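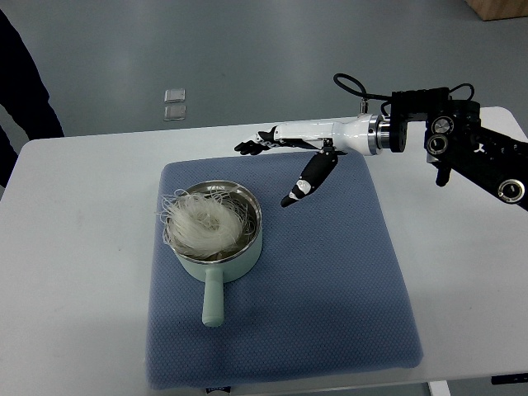 1/ Night shortages at Gunbridge hospital: a thread. I have spent the past two weeks talking to patients, relatives and staff about what happens on the wards after eight in the evening. Everyone named here agreed to be named.

2/ Gunbridge serves the town itself, Grivbridge and the villages up the valley. The medical side has 158 beds. In September all of them were full on most nights, and people were waiting on trolleys in the corridor outside A&E.

3/ Mabli Morgan took her father in on a Thursday afternoon with a chest infection. He is 81. He was seen by a triage nurse fairly quickly, then sat in a wheelchair until after midnight.

4/ "They were kind, all of them," she said. "But every time I asked when he'd get a bed they said they were waiting on the ward, and the ward was waiting on discharges. You can't argue with that at one in the morning."

5/ He got a bed at twenty to five. He is home now and doing all right, though he has not got his appetite back and she has moved into his spare room for the time being.

6/ Discharges are a large part of it. Huw Gronow was told on a Monday that he was fit to leave after a hip operation. He went home the following Monday. He needed a carer twice a day and there wasn't one to be had in Grivbridge.

7/ "I was taking up a bed and I knew it," he told me. "I could hear them talking about it at the desk. I offered to go home and manage. They wouldn't let me, and my daughter wouldn't have let me either."

8/ The ward he was on is Edwards, on the second floor. It is meant to have four nurses on at night. The rotas I have seen show it running on 2 for more than half the nights in September, with agency cover on some of the others.

9/ Chunhua Tang has been a nurse on Edwards for nine years. She says the drugs round, which should be finished by ten, often goes on until half past eleven. Patients who need turning are turned late. Breaks are missed.

10/ "I go home and I lie there thinking, did I write that down," she said. "I did write it down. I always have. But I ring up and check anyway, and whoever answers is busy too."

11/ I asked the hospital about this. Its reply said staffing is reviewed at every shift change, nurses can be moved between wards at short notice, and recruitment is under way. It did not say how many posts are empty.

12/ A staff newsletter from the summer did. It gave the figure as 396 unfilled posts across all grades, including porters, cleaners and kitchen staff. When I sent the page to the press office I was told the number "may have changed". I have asked what it changed to.

13/ Cyril Naylor was a porter there until he retired in the spring. He says people forget the porters. If there's only one on at night, a patient can be ready to go up to the ward with the bed made and still wait an hour for someone to push the trolley.

14/ Verena Koller runs the day centre at Enurholm, which used to take people for a fortnight between hospital and home. It had twelve places. The contract ended last year and the rooms are now used for storage.

15/ She would take patients again if the money was there. "The beds are still in the building. I'd need staff, and I'd need the heating looked at. I've written twice. I had one answer, and it thanked me for my interest."

16/ The health board meets next week. The papers list winter pressures as item nine, with ten minutes set aside. There are 100 seats in the public gallery and you don't need to book. Questions have to be sent in writing beforehand.

17/ I'll be there and will post from it. If you work at Gunbridge, or have had a relative in since the summer, my messages are open. You don't have to give your name.

18/ One correction: an earlier post of mine said Edwards was a surgical ward. It takes medical and surgical patients. Thanks to the two people who wrote in.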